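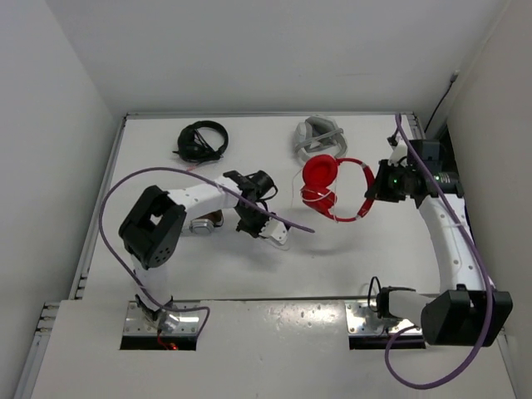

4.2 The headphone task

We wanted a job that both arms had to share, and one where the first arm could not just finish and park. Cups and blocks were too easy, we had done those in the autumn and the class was bored of them. Headphones were Fasil Beyene's idea. Stiff in some places, floppy in others, and most of the wired ones drag a cable that goes wherever it likes. The task as set: one arm picks up a pair by the headband and holds it clear of the table, the other arm finds the cable end and brings it in, the pair is put down in its zone with the cable folded beside it. In Fig. 1 the right arm has the red pair by the band and the thin white cable is hanging round the cups and looping out to the left, so the left arm, with nothing in its gripper, has something to reach for. That is the moment the rest of this section is mostly about. Everything up to it is fairly ordinary pick and lift and the baseline from section 3 copes.

Colour turned out to matter more than we planned for. The red pair is easy. Light grey on a white table is not, and black was fine except where its own bundled cable was taken for part of the band. We did not choose the pairs on purpose, they came out of the lost property box at Venovbridge and we used what was there. A better study would choose them. Noted again under limitations.

Layout. Pairs are set out by hand before each run, from a card. The card gives rough positions only (left rear, centre, and so on) and says nothing about the cable. We thought about fixing the cables too and decided no. Real cables are not fixed, and anyway it took ages. The price is that no two runs start the same and comparing them is a bit rough.

4.3 Control and teaching

Both arms run under Ellik, the small scheduler written for last year's club entry and patched since. Ellik does not plan anything clever. It keeps the two arms from wanting the same bit of air, passes gripper commands on, and writes everything to a log. Each arm has a keep-out zone that grows when the arm speeds up. Simple rule, works, wastes time. If both arms ask for the centre of the table the one already holding something wins.

Teaching was by demonstration. Six of us took turns, in sessions after the last lesson, and we collected around 300 demonstrations in total. Quality varies. Early ones are slow and full of pauses where the person driving is looking for the cable. We kept the pauses in to begin with. Mistake. The trained policy learned to stop above the middle of the table and think, sometimes for so long that we thought it had crashed. Trimming the pauses by hand was dull but it fixed most of this, and the retrained version hesitates only at the hand-over to the second arm, which is where the people hesitated as well.

A thing we argued about: should the person driving be allowed to use both arms at once? Some could, some could not. We settled on one arm at a time with the other holding still. So the policy has never seen both arms moving while a pair is in the air, and it does not do it. Whether it could is open. Birhane, the junior group who share the bench on alternate sessions, want to try it with their own data and we have given them ours.

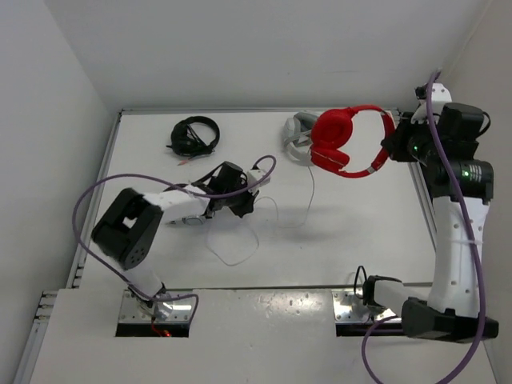
Holding still is harder than it sounds, too. When the right arm lifts a pair high the band sits at whatever angle the fingers happened to catch it, and the cups twist round under their own weight. In Fig. 2 the red pair is up over the right rear part of the table, the upper cup turned so that its padded face shows and the lower one at another angle. The grey pair rests just behind, partly covered by the red cups, so from that side the vision part has to decide where one ends and the other begins. It often got this wrong. When it did, the grey band was counted in with the red object and the centre of the grasp moved backwards, enough that the put-down missed the zone.

We tried two fixes. The first was a colour mask, which solved red against grey straight away and did nothing at all for grey against table. The second was to lift, wait a moment, and look again before moving on. Second fix is the one we kept. It is slow but it needs no tuning and it does not care what colour things are. Anyone repeating this should start there and not lose a fortnight to masks like we did.

Cables on the table gave a different sort of trouble. Same figure: a thin pale cable comes forward from the grey pair and ends up as a wide loose loop in front of the left gripper. For a person that loop is a gift, you just pinch it. For the policy it was a distraction. It had been taught to go for ends, and a loop has none, so it would follow the curve round looking for one. We saw this in a lot of the failed runs. Adding demonstrations that began with a loop near the gripper helped some, and we would add more if we had the time again.

The arms have cables of their own as well, the thick purple ones, and these pass in front of the overhead view in certain poses. We never masked them. The policy seems to ignore them, though we did not test that properly and would not swear to it. What did matter was slack. Too little and the wrist pulled up short on long reaches to the left rear. Too much and the loop swept over the work area. We set the slack by eye, then marked the spot with tape so that the next person would not have to guess.

4.4 What counts as a success

This took longer to agree than it should. The first version of the score sheet had one tick box, and people ticked it differently. Final version splits the run:

Grasp. Pair is lifted by the headband and stays lifted until the put-down. By a cup does not count, even if it works.
Cable. End is held between the fingertips, clear of the table. Touching does not count.
Place. Pair down in its zone, both cups inside the line.

On grasp alone the retrained policy managed 95 per cent across the final test runs. We are pleased with that and it is also the least intresting number we have, the band is a big target. Cable is far worse and we report it by type in the next section, since one overall figure would hide that the white cables and the black ones behave like different tasks. Place depends almost completely on whether the second look was taken. No second look, no zone, near enough.

Scoring was done from the recordings by a person who had not set out the table for that run. When two scorers disagreed a third watched it. Most disagreements were over cable, and most of those were over whether the end was gripped or only trapped against the surface. From the overhead view you cannot tell. The wrist views settle it nearly every time, and a version of this study without wrist cameras would have had to drop the measure altogether.

4.5 Bench notes

Notes were kept by whoever was driving. We give one entry in full, with spelling left alone, as it covers the change to the fingertips which the rest of the paper depends on.

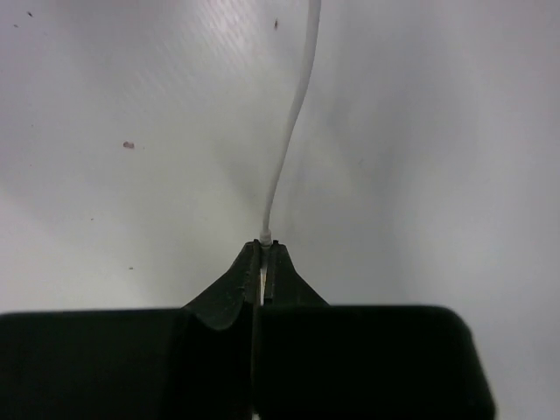

DRENAU, May 27, 2026. Started late, projector needed the socket. Cable work only today, no placing. New tips on, the narrow ones. Old ones were too blunt at the end and pushed thin cable along the table in front of them, you chase it right to the rail. Narrow ones get down either side of it. Wrist view is what you want for this, see Fig. 3, end of the white cable between the tips with the little collar sitting right at the opening. Good place to hold. Below the collar there is something for the faces to close on, above it the cable is free to bend, and it does, big lazy S going up.

Things to watch. White cable on pale table is nearly invisible in the wrist view apart from the darker line down its right side and the shadow. If the lamp moves the shadow moves. So do not move the lamp!! Put a note on it. Also the table wants wiping, there are specks all over the left half in that view and one reddish brown bit big enough that the detector put a box on it. Wiped before, obviously not well. Use the lint free cloth not the blue paper.

Closing force: went down one step from the setting on the card. At the card setting the thin cable gets squashed flat and then tips slip off it sideways. One step down seems ok. Have not tried on the black cable. Fasil thinks the black will want the old setting back, in which case Ellik needs a force per pair and not one for everyone. Someone look at how hard that is.

Tips already scuffed on the inner side of the left one. Not sure if from today. Print spares.

Left for next time: loops. Also the logger clock is an hour out agian.

The force-per-pair change was made soon after this entry and all results in section 5 use it. Fasil was right about the black cable. The lamp has stayed put. Spare tips were printed in the same material and swapped in when the scuffing reached the edge, and we saw no jump in the scores at the swap, so we treat the tips as the same throughout.

4.6 Limitations

One bench, one lamp, one table. Pairs not chosen for the purpose. The people who demonstrated also scored, though never their own set-ups. Over-ear only, no earbuds, which we would expect to be a good deal harder at the cable end and trivial at the lift. The second look adds time to each run and we have not tried to win it back. Starting positions from a card with free cables means the spread between runs includes luck of the layout, and we cannot separate that out with the data we have. A repeat with photographed and restored starts is planned for September, when the bench is free again and the junior group have finished their turn with the arms.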